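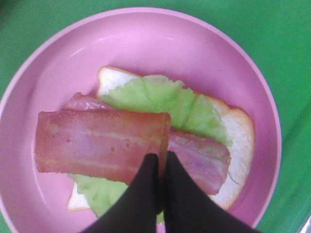

Fig. 7. One slice of white bread on a pink plate.

Section 4. Pairing the Jara wristband and setting up meal entries

This section applies to the Jara wristband with the Pelness app installed on a phone. It covers pairing, the wearer profile, meal entries, alerts and sharing. Charging and strap fitting are in Section 3. Cleaning is in Section 8.

CAUTION: The Jara wristband does not measure blood glucose. Readings typed into the Pelness app come from the wearer's own meter. Do not change a dose of insulin or any other medicine on the strength of a trend line or an alert shown by the app.

4.1 Before you start

You need:
The wristband, charged to at least half
A phone with Bluetooth switched on
The eight-character code printed inside the lid of the box
A Clultitz account (see 2.2 if you have not made one)

Bands supplied before the September software release must be updated before pairing. The update is offered the first time the band is placed on its charger within range of the phone. Leave the band on the charger until the side light stops flashing.

4.2 Pairing the wristband

1. Open Pelness and tap Devices, then Add.
2. Hold the side button on the band until the light turns blue.
3. Select Jara from the list. If more than one Jara is shown, match the last four characters to those on the back of the band.
4. Type the eight-character code. Letters may be entered in upper or lower case.
5. Wait for the band to vibrate twice.
6. Tap Finish.

The band now appears under Devices with its battery level and the time of its last sync.

Note: Do not pair from the phone's own Bluetooth menu. A band paired in this way shows as connected but sends no data. To correct it, remove the band from the phone's menu and repeat steps 1 to 6.

Note: A band can be paired with one phone at a time. Pairing with a second phone removes it from the first. Stored entries stay in the Clultitz account.

4.3 Wearer profile

1. Tap Profile, then Edit.
2. Enter date of birth, height and weight. Height is entered in centimetres, for example 160.
3. Choose the wrist on which the band is worn.
4. Choose the unit for meter readings, mmol/L or mg/dL.
5. Tap Save.

CAUTION: Check the unit against the wearer's meter before saving. The app does not convert readings that have already been entered. If the wrong unit was chosen, follow 4.7 to clear the readings and enter them again.

The daily energy figure on the home screen is worked out from the profile. It changes whenever the weight is changed. To fix it at a set value, tap Targets, switch off Automatic and type the figure, for example 2,078 kcal. A fixed target stays in place until Automatic is switched back on.

4.4 Adding a meal

A meal entry has a time, one or more food items and, if wanted, a photo.

1. Tap the plus sign on the home screen and choose Meal.
2. Set the time. The present time is filled in by default.
3. Type the name of the first item and pick the nearest match.
4. Enter the amount in grams, or in portions if the item has a portion size.
5. Check the carbohydrate value. To use the value from a packet label, tap the figure and type over it.
6. Add further items in the same way.
7. To attach a photo, tap the camera symbol.
8. Tap Save.

The carbohydrate total is shown at the foot of the entry. An item with a typed-over value is marked with a small pencil.

Note: Pelness does not identify food or estimate portions from a photo. An entry with a photo and no items is saved with a blank total and is left out of the daily chart.

Items used often can be kept as favourites. Press and hold the item, then tap Keep. The list holds 19 favourites. When it is full, a new one cannot be kept until another is removed.

4.5 Adding a meter reading

1. Tap the plus sign and choose Reading.
2. Type the value shown on the meter.
3. Choose Before meal, After meal or Other.
4. Tap Save.

A reading marked Before meal or After meal is linked to the nearest meal entry within three hours. If there is no such entry, it is shown by itself. The link can be changed by opening the reading and tapping Meal.

4.6 Reminders and alerts

Reminders are sent to the band as a single vibration and to the phone as a message. They are switched off when the app is first installed.

1. Tap Alerts, then Reminders.
2. Switch on Meal, Reading or both.
3. Set a time for each.
4. Set the quiet period, if needed. No reminders are sent during this period.

The low battery alert cannot be switched off and ignores the quiet period.

CAUTION: Reminders depend on the Bluetooth link. If the phone is out of range or switched off, the band does not vibrate. Do not use reminders as the only prompt for medicine.

4.7 Correcting and clearing entries

To correct an entry, open it from the day view, tap Edit, make the change and tap Save. The earlier value is kept in the history and can be seen by tapping History.

To clear all readings:

1. Tap Profile, Data, then Clear readings.
2. Type the account password.
3. Tap Clear.

Cleared readings cannot be recovered. Meal entries are not affected.

The band itself holds 1,475 activity records between syncs. When this store is full the oldest records are overwritten. A full store does not affect meals or readings, which are kept on the phone.

4.8 Sharing with a clinic or family member

1. Tap Sharing, then Invite.
2. Enter the other person's email address.
3. Choose View or View and edit.
4. Switch photos on or off.
5. Tap Send.

The invitation lapses after seven days if it is not accepted. To stop sharing, tap the person's name and then Remove. A person who has been removed can no longer open the record, but keeps any report already downloaded.

4.9 Faults during set-up

Light does not turn blue: the battery is too low. Charge the band and try again.

Code not accepted: check for zero and the letter O. If the code still fails, contact Wenum support with the serial number from the back of the band.

Band vibrates once only: pairing has failed. Close Pelness, open it again and repeat 4.2.

Entries missing on a second phone: sign in to the same Clultitz account and pull down on the home screen to sync.

Section 4 prepared by Kamala Poojary. Checked by Noreen Sheehan.

Next: Section 5. Reports and charts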